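The pill shelf gets its day at the Bellamy Street swap room

By Marisol Blackwood

I went down to the swap room in June to drop off a bag of paperbacks and ended up staying until after lunch, talking about medicine bottles. That probably says something about me, but it was a good morning and I learned a few things, so I'm passing them along.

If you haven't been in, the swap room is the ground floor of the old Bellamy building, the one with the blue door next to the shoe repair place. Last year it was mostly coats and baby gear. This year the group that runs it, Plelen, has been doing what they call "small corner" mornings. Each one takes a tiny part of the house that drives people up the wall and works on it for a couple of hours. They did the junk drawer in spring, then spice racks (I missed that one and I'm still sorry, my cumin situation is terrible). This time it was the medicine shelf.

The doors opened at 9 and I got there a bit after that, and there were already people with shopping bags full of stuff. One woman had brought the entire contents of her bathroom cabinet in a mixing bowl. Her cough syrup had expired when her son was in middle school. He's 24 now and was standing right there, holding the bowl.

The idea is pretty simple. You take everything out and spread it on a table. You read each label, and anything expired goes in one group, anything you don't recognize goes in another, and whatever is left gets a home on one shelf. A single shelf, standing up, labels forward. I asked if that was realistic for a family of five and got a polite smile and a suggestion that I count how many half-used tubes of the same cream I own. Fair enough. I went home and checked, and I'm not printing the number.

A few tips I wrote down on the back of my parking receipt:

Tall bottles go toward one end, or they hide the little ones.

Don't pour pills from one bottle into another to save space, even if they look the same. Keep them in what they came in so the label stays with them.

The bathroom is a poor spot because of the steam. A bedroom closet shelf or a high kitchen cupboard away from the stove works better. If you've got kids or grandkids coming through, high up and locked beats handy every time.

Write the month you opened something right on the cap with a marker. I had never once thought of this.

Ask your pharmacist what to do with the old stuff before you throw any of it out. Plenty of pharmacies will take it back, and you can call ahead to check.

I also liked that the room itself felt like a room. It would be easy to make a morning like this feel like a clinic, but there was coffee, and a radio going, and a nice healthy plant in a white pot near the display shelf. I asked what kind of plant it was, because mine keep dying, and was told it's a snake plant and you mostly leave it alone. Finally, a plant for me!

The shelf came up a lot in conversation, too. It's a plain thing, a light wood board on black posts, low enough to sit on a tabletop, and several people wanted to know where to get one. Ateler, the little furniture workshop out past the rail yard, is going to take orders if enough people put their names on the list. They're asking for 40 names before they start cutting wood. When I left, the list was filling up nicely and my name was on it, twice, because my sister wants one and she never signs up for anything herself.

As for turnout, the Plelen folks say 700 households have come through the swap room since it opened, and they'd love to reach 1,000 by the end of the year. I think they'll get there. The spice rack morning had a line down the sidewalk, I'm told, and people were still coming in with bags as I went out the door this time.

Next up is the cupboard under the sink, which I'm dreading and will absolutely attend. Bring your own gloves and a trash bag. Skenico, the hardware store on the corner, is giving a small discount on storage bins to anyone who comes in that same afternoon and mentions the swap room. Doors open at 9 again, it's free, and you don't need to sign up ahead of time. Parking is easier on the side street – I got the last spot out front and then couldn't get out for ten minutes. 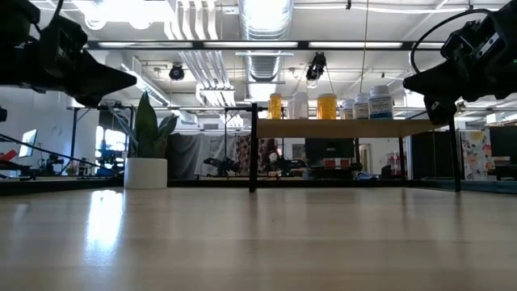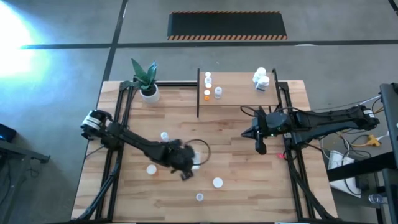

Bottles on the wooden shelf and the potted plant beside it, at the medicine shelf morning in the swap room.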